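Small wooden box drawer keeps stopping partway - fix or give up?

Posted Aug 21, 2026 in Furniture & Small Repairs

deltville_dee

Hi all! I picked up a little wooden box with a single drawer at the Brastness flea market (yes, I know, I have enough boxes) and I want to use it for tea bags and snack stuff. It has a nice brown stain on it and you can see the grain, but the drawer only slides so far and then it just stops. Pushing it back in is the same story. The inside edges of the drawer are bare wood, lighter than the rest, and I'm wondering if that has something to do with it. Should I sand it, oil it, wax it?

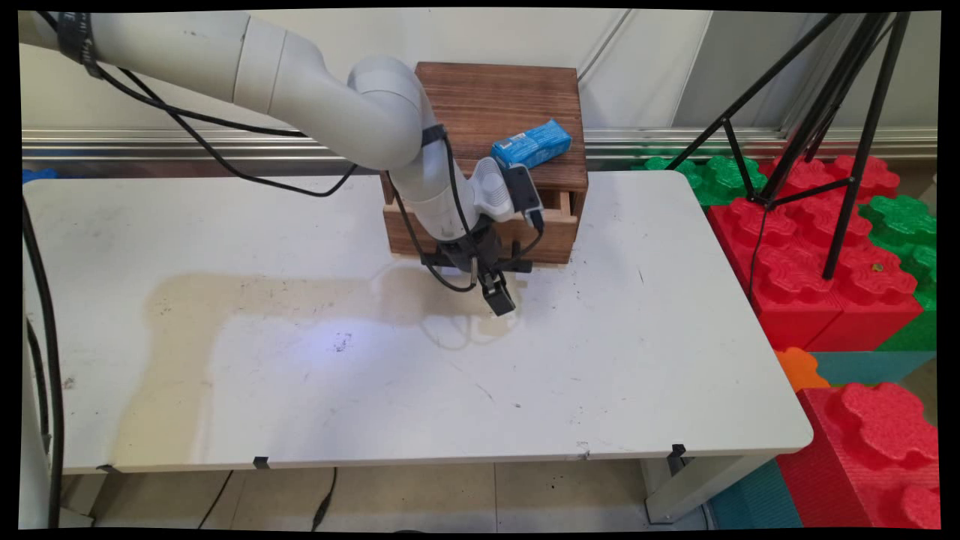
My other headache is the table it lives on. It's white, and it has a big brownish stain spread over the left side and the middle, plus a bunch of little dark marks. Dish soap did nothing at all. I'd love to fix both before my sister visits at the end of August, and I really don't want to buy a new table.

mossy_porch

Candle wax! Take the drawer all the way out if it'll come, rub a plain white candle along the bottom edges and the sides, then slide it in and out a bunch of times. Skip the oil - bare wood soaks it up and can swell, and then you're worse off than when you started. If it still sticks, look for shiny spots on the wood where it's been rubbing and go over just those with 400 grit paper. A little at a time, you can't put it back. I did this on a sewing box two summers ago and it still slides great.

Cardenas_Kitchen_Fan

just throw a tablecloth on it lol

tuckpoint

For the table, try baking soda and water mixed to a paste. Leave it on for ten minutes and wipe with a soft cloth, and test a corner first. My old Jimance table had a tea stain that took 2 rounds of that. The little dark marks might be scratches with dirt in them, so a melamine sponge could help, but go easy or you'll dull the finish.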